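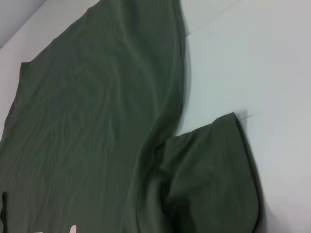 Gisamier secondhand clothing prices

README, updated Mon 17 February

What this is

Asking prices for used clothes from two shops in Kiltthorpe. One row per garment. 500 rows. Typed up from the paper tags and the two shop ledgers, by me (Ottmar Sauerland) and Ernő Vida, mostly evenings. Started as an argument over whether Baumgart is really the cheaper shop. Still arguing.

Tops, pants, skirts, coats, knitwear. No shoes, no bags, no kids' stuff. Kids' stuff is priced by the bag at both places so there's nothing to put in a row.

Files

prices.csv - the main thing
shops.csv - two rows, shop code and full name
fabric_words.txt - what we turned each fabric word into
notes_ernő.txt - Ernő's running notes. Read them if a price looks crazy, he probably wrote something down. If your unzip program mangles the ő in the file name just rename it.

Open prices.csv as UTF-8. Excel will guess wrong if you double click it. Import it instead.

Columns

id - row number, no meaning, don't sort by it and think it's time order
shop - K for Kornier, B for Baumgart, blank if unknown
type - tshirt, shirt, blouse, sweater, pants, jeans, skirt, dress, jacket, coat, other
fabric - what the care label said, main fiber only. "unk" if the label was cut out or washed blank
color - one word, the tagger's word. See below
size_raw - exactly as on the label, so you get 42, M, 16, "large-ish" (not ours)
size_std - our guess at S/M/L/XL. Blank a lot
grade - A, B or C, given by the shop
price_first - first asking price
price_last - price on the tag when we copied it. Same as price_first if it was never marked down
markdowns - how many times the tag was crossed out and rewritten
note - free text, whatever was on the tag

How many from where

351 rows from Kornier, 148 from Baumgart. The odd one out is a tag that turned up in the bottom of the box with no shop stamp, left shop blank. Don't fill it in from the price, we tried, could be either.

So yes the split is lopsided. Kornier staples every tag into a book when the thing sells. Baumgart throws most of them out and we only got the ones that survived. Assume the Baumgart tags are not a random pick. Coats look over represented there, coat tags are bigger cardboard and seem to last.

Grades

The two shops don't mean the same thing by A/B/C!! Kornier: A is no visible wear, B is some wear, C is a fault you'd have to mend. Baumgart gives A to pretty much anything clean. Please don't pool the grades. If you have to pool them, fold A and B together and keep C on its own, that holds up better, not great.

Wrinkled clothes: Kornier doesn't iron before tagging, Baumgart steams the coats and dresses only. Creasing is not supposed to count against the grade at either shop. Pilling does. Fading does at Kornier but only if it's uneven.

Colors

We kept the tagger's word. Which means olive, army, khaki, moss and "green?" are all in there and probably cover a lot of the same shade. Same mess with navy/dark blue/black. I started a lookup to merge them and gave up halfway, it's not in the release. Spelling was fixed, nothing else. If someone makes a decent merge, send it and I'll add it.

Fabric

Main fiber only, so a cotton/polyester mix goes down as whichever was listed first. Jersey got written as a fabric on a bunch of the Kornier tags. It's a knit not a fiber, we changed those to unk unless the label said more. All the swaps are in fabric_words.txt.

Prices

Whole currency units, no cents, both shops round. Not adjusted for anything. Half-price day at Kornier is NOT in here, the discount comes off at the register and the tag stays the same. So price_last is what was asked, not what was paid. I can't say this enough, someone already used it as sale prices.

markdowns goes up to 5. The one with 5 is a dress, Ernő has a whole paragraph on it.

Known problems

- size_std for pants is bad. Waist sizes in inches and cm are mixed and we couldn't always tell which
- a few price_last are higher than price_first. Not typos, we went back to the tags. Somebody re-priced upward
- "other" is doing too much work. Ponchos, vests, one bathrobe
- duplicate tags possible at Kornier if something was returned and sold again. We took out the obvious ones
- handwriting. 1 and 7 at Baumgart are basically identical, anything where we werent sure has "1/7" in the note column

What not to use it for

Guessing what your own clothes are worth. Two shops, one town. Also don't use it to say anything about who shops there, there is no buyer info in here and we never collected any.

Using it

Free for anything, just say where it came from. Both shops said okay to being named. If you print something with Baumgart in it they'd like a copy, paper please, leave it at the counter.

To do

Ernő wants dates. The Kornier book has a month on most pages so it's doable, aiming for March. Then the color merge, maybe. Rescan of the Baumgart coat tags, first batch came out too dark to reed.

Corrections - send the id and what you think it should be. Don't send the whole file back with edits in it, I can't diff that.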